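Print this page | E-mail this story

Jatedham swap night moves to the old Daly building

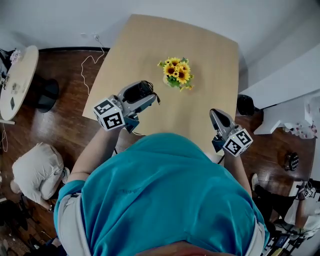
I've been going to the Jatedham clothing swap since it was a couple of racks in a hallway, so I was pretty excited to hear it's getting a real home! Starting next month the swap will be held on the ground floor of the old Daly building, right across from the bus stop (and yes, there's parking in back). The rules are the same as ever – bring clean clothes, take home as many pieces as you brought. T-shirts are still what people ask me about most, and ones with a faint print and a bit of trim, like the teal one with white on the sleeves, are the kind I'd grab in a second. If you have a drawer full of those, please bring them. We never have enough, and they go before I've even gotten my coat off.

The last swap, back in November, brought in 160 people, the biggest night so far, and it was a squeeze. I spent a good part of it holding a pile of sweaters over my head just to get to the mirror. The new space has roughly 50 feet of wall for racks and two proper changing rooms with doors. Doors! We had a bedsheet on a string before this.

Hulex, the dry cleaner on the corner, is lending 40 rolling racks and a whole lot of hangers. Anything left at the end of the night still goes to the thrift store, except for winter coats, which are being held over until fall.

The first swap in the new place is Saturday, 27th February, from ten in the morning until two. Kids' clothes will be by the front windows this time and shoes are along the back – pairs only, please, tied together if they have laces. It's free to get in. If you have a big load, you can drop it off the evening before between five and seven, using the side door.

I'll be the one digging through the denim.

Last updated: Monday morning

Contact us | Copyright Jatedham community news page | Back to top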